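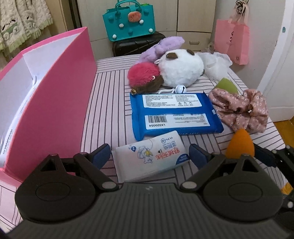 4. Planning the equipment budget

4.1 What the quotation leaves out

Most of the published advice on buying equipment for manipulation work starts with the price of the hardware. We think that is the wrong place to start, at least for a small group. The hand-held grippers we were considering are cheap beside an arm, and every supplier we spoke with made that point early and often. None of them offered a figure for the hours of labour that would follow, for spare fingertip pads, or for the storage that a season of recordings would need. These were left for the buyer to discover.

The case for hand-held grippers over teleoperated arms is usually made in one sentence: a person holding the tool can work in any room, so the money saved on arms can be spent on more data. The first half of that sentence held up in our work. The second half depends on whether a budget has a line for people, and ours, in its first draft, did not. The draft had been modelled on an earlier purchase of bench equipment at Nurnham, where the machine was bought once and then sat in one place for years. A tool that is carried from home to home wears differently and is used by more hands, and the old template had no room for either fact.

We therefore rebuilt the plan around the session, meaning one operator working at one site for up to four hours. All costs in this section are expressed per session wherever possible. Where a cost could not be tied to a session (insurance is the main one) it is listed apart.

4.2 One pair or several

The first real decision was how many pairs to order. The supplier's planning sheet, which we were told other groups had found helpful, recommended a pair for each operator plus a spare. For our seven operators that would have meant eight pairs. We could find no reasoning behind the recommendation. It assumed that all operators work at the same time, which in home settings they rarely do, and it treated the spare as free of upkeep.

We asked instead how many sessions could be running at any one hour. The booking records from the Drutard pilot covered 158 sessions, and at no point did they show more than three running together. Three pairs with one spare would have covered the whole pilot. The pilot was small and its bookings were made by people who knew the equipment was scarce, so the records may understate demand. Even so, they are better evidence than a sheet written by the seller.

Anika Whitlock, who managed purchasing for the pilot, argued for leasing in the first year. Her reasoning was that fingertip design was still changing and that a purchased pair might not match its replacement parts by the following March. We did not find this persuasive at first. After pricing pads from two sources and finding that neither would commit to keeping the same part in stock, we changed our minds, and the final plan leases two pairs and buys two.

4.3 The cost of ordinary objects

The items handled in a session are treated in most budgets as petty cash. Our view is that they deserve a line of their own. A sorting or tidying task calls for objects that vary in size, stiffness and surface, and the easiest way to get that variety is to buy household goods in bulk. Figure 1 shows a table-top task in a home setting, with soft toys and a packet in an open pink box and further belongings close by.
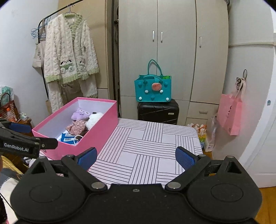

Figure 1. Table-top task with two hand-held grippers and an open box. The fingers of the nearer gripper are spread.

Soft objects were the most awkward to budget for. Plush toys and fabric items are cheap to buy, but they change with handling: pile flattens, seams loosen, and a toy that has been squeezed a great many times no longer behaves like one fresh from the shop. Whether this matters depends on what the recordings are for. Suppliers of ready-made object kits say that it matters a good deal and sell replacement sets accordingly. We saw no evidence offered for their replacement schedule and did not adopt it.

Flexible packets raise a similar question. A sealed packet of wet wipes gets stiffer or softer depending on how full it is and how it has been stored, so two packets of the same product are not quite the same object. We set aside $500 for all household objects over the life of the project, with no separate allowance for kits. The Holloway group, working to a similar plan, had relied on whatever was already in each home and spent nothing at all under this heading. Their approach is cheaper and probably gives more natural variety. It also makes it very hard to repeat a task at a second site, and repeating tasks was one of our aims.

Furniture was left out of the object budget altogether. Tables, wardrobes and shelving belong to the site, and we saw no good reason to pay for a mock bedroom when real ones could be used. One supplier quoted for a furnished test room at a price greater than that of all our grippers combined. The quotation described the room as "home-like", a word we would ask any buyer to treat with care.

4.4 Labour and set-up time

Set-up was the cost we most underestimated. The brochure figure was a few minutes per session. In the pilot, almost a third of booked time went to charging, calibration, laying out objects and checking that earlier recordings had been saved. Some of this was inexperience and should shrink. We have not assumed that it will, having seen too many plans balanced on savings that were expected in the second half of the project.

Two-handed work made the problem worse. A second gripper does not double the set-up time, but it adds a second set of things that can go wrong, and a fault in one stops the work of both. The single-handed tasks in our list could have been recorded with half the equipment. We kept the pairs together all the same - a box that has to be steadied while something is placed in it is a two-handed job, and tasks of that kind were the reason for the purchase. Groups with simpler tasks should look hard at whether they need pairs at all.

Operator training was costed at one paid session each. The supplier's own course was longer and was priced per person, with travel to Nekcombe on top. We declined it. Two of our operators later asked for a second practice session, and this was paid from the general labour line.

4.5 Limits of the plan

The figures behind this plan come from one pilot and a handful of quotations, and several of the quotations had lapsed by the time we compared them. We make no claim that a mix of leased and bought pairs is best for other groups. The labour estimate is the weakest part. It would be improved by a plain log of how each booked hour is spent, kept from the first session onward, and we have added the cost of keeping one to the revised budget.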